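Marmalade week at our house, friends, and I've been at it since February came in so gray and I needed something cheerful to stir!

My aunt Nives always said to slice the peel first and squeeze after, and I fought her on it for years (I was wrong, Nives).

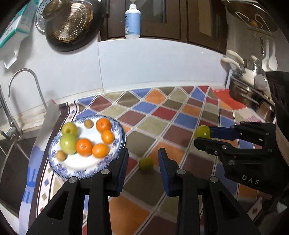

Do you have to soak the peel overnight? It sets better if you do, and the peel cooks up a lot softer.

I put mine in a big pot with the lid on and go to bed, then start cooking it at 7 in the morning with the radio going.

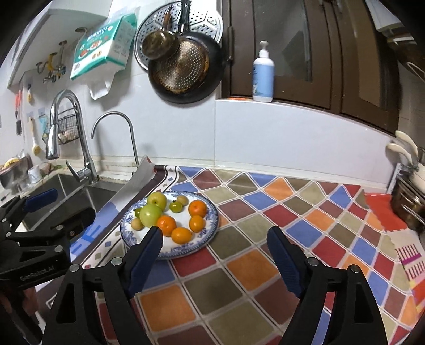

Then the sugar goes in, all of it warmed first, and you stir till you can't feel any grit on the spoon. Jars go in the oven at 175 while it boils. Bo-ram, I'm saving you two!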